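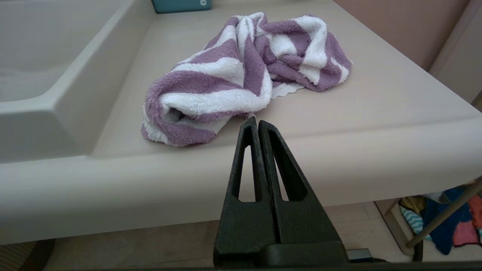 Purple and white stripes, my weakness.

So I've been line drying everything since June and I'm completely sold on it. Clothes, sheets, the bath mat, all of it. We moved to the top end of Bandley last year and the yard came with two rusty posts and no line, and I walked past them for months before Laurinda Quintela next door leaned over the fence and asked when I was planning to hang something on them. I bought 300 feet of cotton cord that same evening (far too much, I still have most of it) and I haven't looked back!

The thing that got me was the smell. I'd read people going on about it and thought, sure, it smells like outside. But pillowcases that have been in full sun and a bit of wind all morning really do have their own smell, kind of sweet and bready, and it stays for days if you fold them right away. I stood in the hallway with my face in a pile of sheets like a crazy person.

Towels are where everybody argues. Half my family says a line-dried towel is a piece of toast and the other half swears that's how a towel should feel. I've come around to liking a little scratch, but if you want them softer, give each one a really hard shake before you pin it up and another one when you take it down. I mean a proper crack, like you're trying to scare birds. Also use less detergent than you think. I cut mine in half and the difference was huge – most of that stiffness was soap that never rinsed out. My mother puts hers in the dryer for the last few minutes and I'm not going to tell her she's wrong.

Pinning took me a while to figure out. T-shirts go upside down by the hem so you don't get those little shoulder bumps. Pants by the waistband, pockets pulled out. Sheets I fold over the line the long way with the open edge down, and then the wind gets inside and they fill up like sails, and I will happily stand there and watch that with a cup of coffee. Socks I used to do one at a time, and now I do them in pairs with a single pin, which saves pins and also saves me from the sorting later. Dark things go inside out or they fade. I learned that with a navy shirt that is now sort of a navy shirt.

Laurinda hangs hers at six in the morning, before the sun gets over the Hallau ridge, and she says the slow start keeps things from creasing. I've tried it. I think she might just like being up at six! But the light out there at that hour is wonderful, everything is gray and then suddenly the whole line is gold, and you can hear the trucks going down to Mishra on the valley road and not much else.

Hiyori Ebihara wrote to ask what I do about pollen, and the answer is that in spring I mostly give up and use the rack in the spare room. It's a folding one, and it holds one full load if you're clever with hangers. Put it near a window with the door open and turn everything over once, after lunch. Jeans take forever. Plan your life around the jeans.

Wooden pins or plastic, since someone always asks: wooden, with a good tight spring, and bring them in at night. Mine live in an old bread bag on a nail by the back door. The plastic ones I started with went brittle by August and snapped all over the grass, and I'm still finding bits when I mow.

I did get caught by the rain last week with two full loads out, and I was so annoyed for a minute, and then I left them there and they dried again the next afternoon and were perfectly fine. Softer, even? Tatsuya Kubo says rainwater does that and I'd love to know if he's right, so if you know anything about it please leave me a comment.

Next up I want to try wool sweaters flat on a screen in the shade. I have the screen. I have one sweater I'm willing to risk.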